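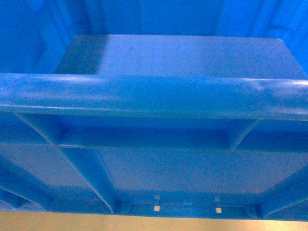 Sat 12 May
Kenunbridge sound archive, transfer workshop

Work continued on the recordings of the Hayat memorial concerts. The collection came to the archive in March from the family of the singer in whose honour the concerts were given, and consists of open-reel tapes, a smaller group of cassettes and one box of printed programmes. The accession list gives 162 tapes in all. Of these, 80 have now been transferred and checked against the programmes, and the remainder are shelved in running order.

Morning session. Reels from the second evening were played on the left-hand machine after cleaning of the heads and guides. Head alignment was set by ear on the first reel and then confirmed with the test tape. The alignment differed slightly from that used for the first evening, which suggests that a different recorder was brought in for the second night. The label on the reel box does not say so. Colleagues who take up the third evening should set the alignment afresh and should not carry over the figures written on the card above the machine.

The opening number on reel one begins abruptly, with the piano already in the second phrase. The leader tape is intact and there is no splice at that point, so the loss must have occurred at the time of recording. The transfer has been left as it stands. A note has been placed in the catalogue entry so that listeners do not report it as a fault in the copy.

Tape condition was good on the whole. Two reels showed slight edge curl and were wound slowly from end to end before playing. One reel shed a small amount of oxide on the guides during the slow ballad near the close of the first set. Playback was stopped, the guides were cleaned and the item was repeated from the previous applause. Both passes have been kept. The second is the better of the two, although the bass is a little clearer on the first between the vocal entry and the bridge.

Speed. The second evening runs sharp when compared with the house piano on the first. It had been assumed that both concerts used the same instrument. The programme for the second evening mentions a hired piano, and it may have been tuned high. The brass would have had to follow it. In view of this no speed correction has been made. The matter should be settled with the mains hum before any listening copy is issued. Hum is audible between numbers on reels three and four and ought to give a reliable reading.

Afternoon session. Cassettes. These were made from the audience and duplicate much of what is on the reels, but they hold the spoken introductions, which the reel operator seems to have cut in order to save tape. The introductions are of real value. In the longest of them the singer's niece speaks of the church choir in which her aunt first sang, of the touring band she joined afterwards, and of the three years she spent away from the stage. None of this is in the printed programme. A plain transcript has been started and runs as far as the announcement of the guest vocalist.

The guest vocalist's name is hard to make out. The announcer turns away from the microphone and there is applause over the last syllables. The programme lists three singers for that part of the evening and does not say in what order they appeared. The field has been left blank in the catalogue. It is not to be filled by guesswork, and the suggestion pencilled on the cassette inlay should be treated with caution, as the hand does not match any other in the collection.

The Ridier noise filter was tried on one cassette side at its lightest setting. It removed most of the hiss but dulled the brushes on the snare drum to an extent that was plain on the workshop loudspeakers. It was switched off again. Archive copies are to be made flat, as the transfer policy requires. Listening copies may be filtered where speech is the main content, provided that the setting is written in the record.

Equipment. The take-up motor on the right-hand machine is hesitating when it starts from rest and has thrown a loop of tape on more than one occasion. The machine has been labelled out of use. A replacement belt was ordered from Pimik in March and has not yet arrived. The order should be chased at the start of the week. Until it is fitted all reel work must be done on the left-hand machine, and the booking sheet has been amended.

Files. The day's transfers come to 615 minutes when the cassette sides, which were run on two decks together, are included with the reels. All were copied to the main store and to the second store, and the checksums agree. Reel five failed its first check and was copied again without error. The first copy has been deleted.

Programmes. The printed programmes have been laid flat under weights and may be scanned once they have relaxed. The staples on the souvenir programme are rusted and have marked the centre pages. They should be removed by the paper conservator, and the programme should not be opened fully on the scanner before that has been done. The set list inside it differs from the running order heard on tape. The up-tempo blues given as the closing number of the first half was played as an encore, and one of the standards was dropped altogether. The tape order has been followed in the catalogue, with the printed order given in the notes field.

To be done next:
Hum reading on reels three and four, second evening.
Finish transcript of the niece's introduction and send it to the family for correction of names.
Belt for the right-hand machine.
Ask the family whether a tape of the afternoon rehearsal exists. The announcer refers to one being made.
Third evening, reel one. The box is marked as half-track stereo, but the track layout should be checked before playing.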